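Ulla Moen has run the lending desk at the Kumsa library branch long enough to have opinions about blankets. The branch lends them, along with rugs, quilts, curtains and tablecloths, under a plan she started after closing her own upholstery shop, Furnumgate. I met her in the back room, where the returns are checked and mended, and we talked between phone calls.

She grew up two streets away. Her mother took in sewing and her father drove for Trandeck, the freight company, which meant the house had plenty of moving blankets and not much else in the way of bedding. "They were rough and they smelled of the truck," she said. "I slept well under them."

The shop came later. She did chairs, mostly, and some boat cushions. When the lease ran out she had a storeroom full of fabric and no place to put it, and she asked the library if she could leave it there until October. By then people had started asking to borrow things from it.

"A woman wanted curtains for a month while she waited for blinds. Then somebody wanted a rug for a room they were renting out. I wrote it in a notebook. The library said if I was going to do that I might as well use their cards."

The collection now stands at 4,000 pieces, counting pillowcases singly, which Moen insists on. Loans run for three weeks and can be renewed twice. The large rugs are the hardest to manage. They come back folded when they should be rolled, and a fold left in for weeks will crack the backing on a cheap one.

I asked what people borrow most.

"Throws and small rugs, for beds. People use a rug on a bed far more than you'd think. It's heavy, it stays put, and you can sit on it in your work clothes. My grandmother did it in winter. I thought it had died out, but we get requests every week."

She likes patterned ones for that purpose and buys them when the budget allows. Plain gray shows every crumb, she said, and plain black shows every hair. A gray with a big dark pattern on it will get through a family with a dog. 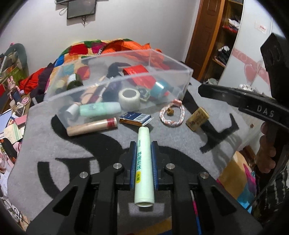
*A gray rug with large black curves, used on a bed.*

Cleaning is where the money goes. The branch sends wool out to Grarham, a laundry on the far side of the river, and does the cotton itself in two machines in the basement. Moen would like a third. She has asked for one in each of the last two budgets and been told to ask again.

"Wool you can air. People forget that. Hang it outside on a gray day, turn it over at lunch, bring it in before supper. Most of what comes back to us doesn't need washing at all. But borrowers expect it to smell of soap, so we wash it, and it wears out sooner."

She doesn't charge for stains. Burns and cuts are another matter, and there is a short form for those. She showed me the file, a thin one. The longest entry concerned a tablecloth, a candle and a christening, and the borrower had offered to replace it with one of her own. Moen accepted. The replacement was linen and better than the original.

Mending takes up her mornings. She does edges first, because a loose edge catches a foot or a vacuum cleaner and then the whole side goes. She uses a curved needle and waxed thread for rugs and will not use glue. "Glue goes hard. Then it breaks next to where you glued it, and you've got two repairs."

I asked whether she missed the shop. She took a while over it.

"I miss the big table. I had a cutting table you could lay a whole sofa back on. It's in my brother's barn now with paint cans on it."

The branch has agreed to keep the textile desk open through next year, with shorter hours in summer. Moen wants to add sewing evenings and is looking for someone who can teach zippers, a job she has never liked. Anyone interested can leave a name at the front desk. The phone rang again then, a man asking if a quilt could be renewed a third time, and she told him to bring it in so she could look at the binding.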